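Prop and lighting notebook, Sturnia Players
December, tech week for "The Wedosetti Inheritance"

Started at 4:30, out by 11. Yaroslav on sound, Imani on the book, me on lights and whatever falls off. Khrystyna-Mariia came in at six for the dress parade and stayed to hold the ladder.

1. The blackout in Act One

Still too long. The script wants a scream, dark, then lights up on the body. Hryhorii has to get from the piano to the rug, lie down and put the letter opener under his arm, and he is not a fast man. We ran it four times. The best was 9 seconds, which feels like a minute from the seats. Valentyna wants it shorter.

Tried:
- Glow tape on the rug corner. Helps him find it. Row A can see the tape, so it moves to the upstage side.
- Letter opener already taped under the rug. He couldn't get it loose. Dropped.
- Starting the move on the scream and not on the dark. Works if the scream is loud enough to cover the piano stool. Keeping this one.

Cue 46 is now the blackout and 47 is the restore. Imani has it in the book in red. I changed the restore from a snap to a two count so the audience gets the shape on the floor before the face. 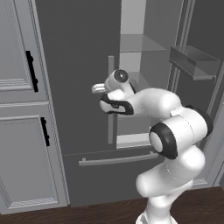 2. The gunshot

Yaroslav has three recordings and none of them sound like a gun in this room. The one from the Turnix disc is best but has a tail on it like a car door. He cut the tail and moved the speaker behind the French windows, pointing at the back wall. Much better. Level noted on the desk with a grease pencil line.

There's a hum on the stage left speaker whenever the dimmers go below half. Swapped the cable, no change. Swapped the channel, no change. Ran the sound desk off the lobby circuit and it went away, so that's how we're running it. The extension goes over the door frame and is taped down along the coat rack. Do not unplug it to charge a phone.

3. The will

The actual paper. Valentyna burned one at each of the last two rehearsals, and we are down to five. I'm making more with the same tea method: two bags in a baking dish, ten minutes, dry flat, then iron on low. The seal is red crayon and candle wax mixed. Straight crayon cracks when she folds it.

For the burn we're using the metal tray with wet sand in the bottom. Fire bucket at the stage left leg, Imani standing by it, every performance. Theater manager at the Dmytriv wants to see it done once before opening – I said come at seven tomorrow.

4. Inspector's coat

Khrystyna-Mariia took the hem up and put a real pocket in where the fake one was. The notebook now fits, but the pipe doesn't. Hryhorii's uncle role in Act Two uses the same hat, so it has to come off the Inspector at the end of One and go straight to the stage right table. Label on the table says HAT. Please put only the hat there. 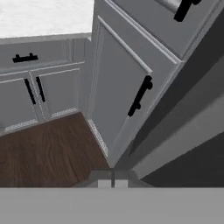

5. Budget

Spent to date is 1,410, which includes the rug and the second-hand French windows. Lamps are extra. We lost two on Monday's hang position over the fireplace and I have up to 16 spares in the box, depending on how many of the old ones still light. Need to test them all before opening and throw out the dead ones, please don't put them back in the box.

6. Notes from the run

- Act Two opens with the telephone. It rang twice after Valentyna picked it up. Yaroslav to watch her hand and not the script.
- Door up center sticks. Planed the bottom, still sticks at the top. Plane again.
- The storm is too loud under the confession. Take it down two points at "I never wanted the house" and leave it there.
- Imani called cue 61 early because the line before it was skipped. She caught it. The line needs to go back in, it's the only mention of the gardener.
- Fireplace flicker looks fine from the house. From the wings it looks like a faulty lamp, ignore it.

Left on: the ghost light, and the heater in the dressing room until the coats are dry. Khrystyna-Mariia has the key.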